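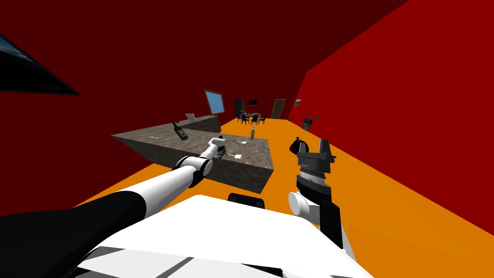
May, Bae bench, second pot of coffee

Starter log, continued. Jin-sol Wi wants the rye numbers before the Pedora order goes out, so I'm writing this up while I still remember which jar was which. The labels came off two of them in the sink. I used the good tape, too.

Where we left it: the rye starter doubles in 4 hours on the warm shelf and sulks everywhere else. The white starter will rise anywhere, including down the side of the jar and into the drawer with the thermometers. Both are fed 1:1:1 by weight. I skipped one feeding last week and I'm recording it here so that Jin-sol can stop hinting.

**Bake 32**

Hydration down to 68%. The last batch was at 76% and spread out like a dropped hat. Flour is the Jotton bread flour, new sack, and it drinks more than the old one did. I held back 60 g of the water and worked in half of it after the salt, then lost my nerve and left the rest in the cup.

Total flour 1,000 g, because I can do percentages in my head at that size and at no other.

- Jotton bread flour, 850 g
- whole rye, 150 g
- water, 680 g planned, 650 g in the bowl (so 65%, not 68%, and the line above is wrong, leaving it)
- salt, 20 g
- rye starter, 200 g

Water and flour in the starter not counted in any of that. Jin-sol counts them. We have agreed to keep two columns in the spreadsheet and not discuss it at lunch.

Mixed by hand, rested 30 min, then folds every half hour until it stopped feeling like wallpaper paste. Four sets. Dough temp after the last fold was 77 F on the probe and 81 F on the stick thermometer. The stick thermometer also claims ice water is 36 F, so I'm going with the probe.

Bulk ran 5 h 20 min. I meant to stop at 5 but was on the phone with Pedora about the lids. They have shipped lids for the wide jars. We don't own wide jars. They're sending wide jars.

Shaping: first loaf tight, second loaf tore along the seam and I patched it with flour and optimism. Both in baskets, into the fridge overnight, seam up. I marked the torn one with a toothpick, which I then baked.

**Oven**

Preheated with the pot inside, 475 F. Lid on for 20, lid off for 22 at 450. The left rear corner still runs hot, so the back of the first loaf is a shade past "rustic." I turned the second one halfway through and it came out even.

Crumb, cut after two hours (we were supposed to wait for four):

Loaf A is the best we've had at this rye percentage. Open but no caves, a little gummy right at the base. Could be the early cutting, could be that the bottom needs five more minutes. Crust sang for a good while on the rack.

Loaf B, the torn one, has a tunnel running its full length where the patch was. Flavor the same. It makes excellent toast if you don't care where the butter goes.

**Flakgate**

For the record, since it's now a column heading: the Flakgate test is the tray of rye crackers made with discard, rolled thin, and it is called that because of what happened to the first tray when I tried to snap it over my knee. Round two used less oil and a docking wheel. They broke along the lines this time, mostly. Jin-sol found a piece behind the flour bin and asked whether it was from round one or round two. Color says round one.

Discard for these was three days old and sharp. I'd like to try it at one day. Seeds stuck better with a brush of water than with the egg wash, which glued them to the tray instead.

**Next**

- Same formula, all 680 g of water this time
- Base: five extra minutes, pot on the lower rack
- Calibrate the stick thermometer or throw it out
- Crackers with one-day discard, no egg
- Ask Jin-sol where the second lame went
- Pencil on the jars, under the tape

Rye fed at 4:10, white at 4:15. Rye is on the warm shelf. Please don't move it to make room for the lids.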